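Sorting out the hand tools

Posted 1 Apr 2024 by Amirul Halim
Filed under: Shed, House

I finished the shed over the long weekend, or finished it enough that I can shut the door and park the mower in front of the bench again. The job started last July when the roof leaked over the paint shelf, and it has dragged on in bits since then. The roof was the easy part. The hand tools took most of the time.

We moved to this house with everything in fruit boxes and I never unpacked them properly. Whatever I needed came out of a box, got used, and went back into whichever box was closest. After a few years of that I owned three tape measures and could never find one. I bought a fourth from Lastora on the highway because I had the flyscreens half off and it was going to rain, and found the other three the same evening under a tarp.

The first plan was a proper cabinet. I went and looked at the Hartono wall units, the ones with the roller front and the shallow drawers underneath. The one that fitted the wall was $1,488 without delivery. It's a good cabinet. The drawers run well even if you lean on them. But the back wall of the shed is 3,777 mm from stud to stud and the unit would have covered less than half of it, and I would still have needed somewhere for the big levels and the saws. I took a brochure home and it sat on the fridge until my wife used the back of it for a shopping list.

What I did in the end was cheaper. I put up ply on the back wall, painted it with leftover fence paint, and hung the things that hang. Saws, squares, levels, the two big clamps. Everything else had to go in something, and that took some thinking.

I tried drawers first. I had an old bedroom chest from my brother-in-law, and on paper it was perfect. In practice a tall thing like a mallet won't go in a shallow drawer, and in a deep drawer everything flat slides to the back and stays there. The bottom drawer also swelled every time it rained, and I'd be kneeling on the concrete pulling at it with both hands. The chest went out on the verge in February and was gone in an hour.

Then I tried plastic tubs with lids. I bought six of the Jedora ones, the clear kind, and wrote on masking tape what was in each. The tubs are fine and I still use them for plumbing bits, sandpaper and electrical. For tools you pick up every day the lid is a nuisance. You take it off, put it on the bench, put something on top of it, and it never goes back on. By Christmas I had six open tubs and a stack of lids behind the drill press.

So now the everyday stuff lives in open bins, no lids, at about hip height. I look in and grab what I want. 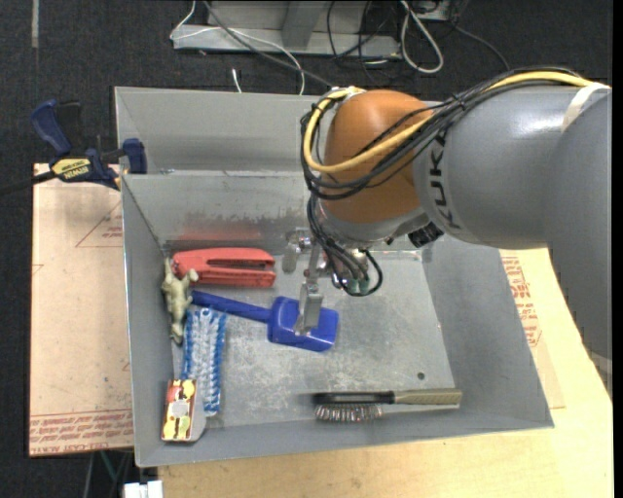
The shape of the bin matters more than I thought it would. My first one was a straight-sided steel box from the tip shop, and small things worked their way into the corners and stood on end. Sides that slope in toward the floor are better for loose tools, as on the grey metal one in the photo, where the red stapler-like tool and the blue one with the blocky head are lying flat near the back and you can tell them apart straight away. Bright plastic helps a great deal on a scuffed silvery floor. The wooden-handled brush is easy enough to pick out as well. I wouldn't say the same for bare steel spanners, and mine have gone on a rail.

I made two bins to that sort of shape out of sheet offcuts. A bloke at the metal yard in Sukura folded them for me while I waited, and he talked me out of the thinner sheet, which was good advice. I filed the edges and ran a bit of split hose along the front lip so I don't skin my knuckles. The floor of each one has a couple of drain holes. The shed is dry now, but I don't fully trust that roof yet and I'd sooner find a wet patch on the concrete than rust on the pliers.

The left bin is for striking, scraping and cleaning: the small hammer, the rubber mallet, two scrapers, the filling knives, a wire brush and a dusting brush. The right one is for gripping and fastening, so pliers, multigrips, the staple gun, the rivet gun and whichever screwdrivers are current. I don't sort them any further. I tried putting dividers in and took them out again inside a week, as the staple gun was too long for any of the sections and ended up lying across the top of all of them.

The rule that has worked is to keep the bins shallow. One layer of tools and no more. If something has to be lifted to get at something else, there's too much in there and I take a few things out. That's how I found out I had been keeping five putty knives when I only ever reach for the one with the cracked handle. The other four are in a bag for the school fete, along with two of the tape measures and a glass cutter I have been frightened of since 2009.

Colour has turned out useful too. Most of my older tools have varnished timber handles or black rubber ones, and they all vanish into each other under the fluoro light. I had half a can of red enamel from doing the letterbox, so I dipped the ends of the screwdrivers. Dipping is quicker than brushing. Wipe the handle with metho first, dip it, and hang it from a nail by a loop of tape until the next day. I got impatient with the first lot and they stuck to the newspaper. The long flathead still has part of the racing results on it.

Things still to do:

The shelf under the bench. At the moment it's holding the circular saw, a bag of blood and bone and a heater that may or may not work.

A better light over the bins. The fluoro is behind me when I stand there, so I'm always looking into my own shadow. I have a batten light that came out of the laundry and will probably use that once I've got the sparky out for the other things.

The staple gun itself. It jams on the second or third staple and I've had it apart twice. I think the spring is tired. If anyone knows where to get a spring for an older gun without buying the whole kit of parts, leave a comment.

The paint shelf. Half of those tins are solid. The council drop-off takes them but only on certain mornings, and I've missed the last two.

I also want to do something about the pencils. I bought a box of carpenter's pencils when we did the deck and I can account for one of them. It's on a string now, tied to the vice. My daughter tied the knot and I haven't been able to undo it, so I sharpen the pencil where it hangs.

Next post will be the side gate, which has dropped again and is scraping on the path.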